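Home > Rental Equipment > Walls, Backdrops & Room Fittings

Kvaran Green Backdrop, Hanging Type

Item group: Backdrops
Availability: rental and purchase

The Kvaran is a plain green backdrop for rooms that have to do more than one job. It hangs straight down from a bar fixed near the ceiling, and it stays out of the way of tables, chairs and anything else you keep in the room. We rent it by the day or the week, and we sell it to customers who want to leave it up.

Most of our customers use it in small rooms. A full studio wall needs paint, time and a landlord who agrees to it. A hanging backdrop needs a bar, two brackets and a free stretch of wall. When the rental is over, the brackets come off and the holes can be filled.

What it is good for

Product photos, short talks to camera, training videos and online classes. The green is one even color from top to bottom, and the surface is smooth, so there are no seams to clean up later. It has a low sheen. If you place a strong lamp close to the lower part you may get a bright patch, so keep lamps off to the side and turn them down before you move them farther back.

It is less suited to full-length shots of people walking. The backdrop comes down to the floor but does not run out across it. If you need green underfoot, ask for the Kvaran floor piece, which is a separate item and is laid after the backdrop is up.

Setting up the room

Pick the wall before you order. The backdrop should hang clear of doors, heaters and window latches. Wall fans are common in the rooms we deliver to, and they are fine as long as the guard does not touch the backdrop when the fan turns. Switch the fan off while recording – moving air makes the lower edge swing, and the microphone will pick it up as well.

Cords should run down the wall and stay there. Do not lead them behind the backdrop, where they can show as a ridge. Clear small items off the floor along the base of the wall before you hang anything.

A table and chair can stay in the room. Leave enough space between the backdrop and whoever is sitting in front of it, or green light will bounce onto their shoulders and hair. For tabletop work, a flat board in a light, dull color makes a good work surface. Beige and pale gray both key cleanly against the green, and a matte board will not throw reflections.

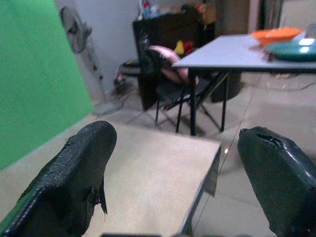
Included with the rental

- Kvaran backdrop, rolled, in a carry tube
- Hanging bar, in 2 parts
- 2 wall brackets with screws and plugs
- Printed hanging guide

Not included: lamps, lamp stands, the floor piece, boards, furniture. All of these can be added to the same order.

Hanging it

Fix the brackets level with each other. Join the bar, slide it through the sleeve at the top of the backdrop, and lift it into the brackets with a second person on the other end. Let the backdrop hang overnight if you can. It comes out of the tube with a slight curl, and the curl drops out on its own. Do not iron it.

If you would like us to hang it, pick the fitting service at checkout. Svend Norðdahl handles fitting and will call before the visit to ask what your wall is made of. Brick, concrete and stud walls all take different plugs, so please have an answer ready. Tiled walls are possible but take longer.

Care and cleaning

Wipe with a damp cloth and let it dry while hanging. Marks from shoes come off with a little dish soap. Do not use solvent or scouring pads, which dull the surface and leave a patch that shows on camera. Always roll it, green side out, and store the tube flat. Folded backdrops come back with creases and we charge for those.

Rental terms

Orders placed before 15:00 go out the next working day. Returns are checked when they reach us, and the deposit is released after that. Normal wear is expected – light scuffs along the bottom are not charged. Cuts, folds and paint are.

Stock number 217. Please quote it if you call about this item.

Page updated 9/28/26

Tags: green backdrop, small studio, room setup, rental

Related items

Kvaran Floor Piece, Green
Sumach Matte Tabletop Board
Tredorden Wall Bracket Set
Toltamine Lamp Stand, Short
Carry Tube, Spare

Contact us | Delivery | Returns | © Tredorden Equipment Rental | Back to top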